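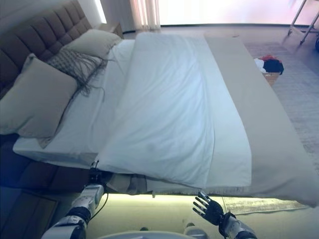 Making the bed with the duvet on its own

24 March 2020

I changed the bedding again this morning. I'm home all day now, so it gets done more often than it used to.

The duvet is plain white and wrinkles if you look at it. I stopped ironing the cover in September. I pull the corners until the folds are soft enough to live with and leave it there.

The two beige pillows go up against the headboard, and the gray one with the long fringe goes between them. The fringe sheds. I found 16 strands in the washer filter after the last wash, so from now on it gets shaken out on the balcony and that's all.

The runner is the part I keep changing my mind about. Refugio Alvarado, my neighbor, thinks it belongs straight across the foot. I've had it down the right side for 2 weeks and I like it there, mostly for putting a book on.

I leave the light under the bed on in the evening. It's a warm yellow and enough to find my slippers by.

Still looking for a second set of white sheets. The ones from Salinas are 96 dollars and I'm not paying that.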